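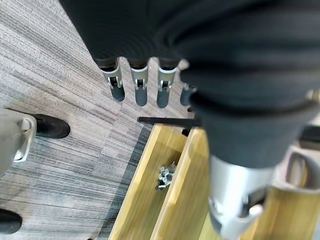
Hi, I'm Yolotzin Arriaga, and I started Kurkus in June with my old neighbor Gumaro Contreras. We do alterations and mending from a little shop in Fekbridge, next door to the Beltrán bakery (yes, you'll smell the bread while you wait!).

I do the hems and zippers. Gumaro handles coats and anything with a lining – he spent 8 years at a suit shop and still irons like it. We've got 400 spools of thread on the back wall, so bring us your weird greens.

Most hems are ready in three days. Coats take longer, especially before the holidays. Come by and say hi, or leave your bag with a note pinned to it and we'll call you with a price.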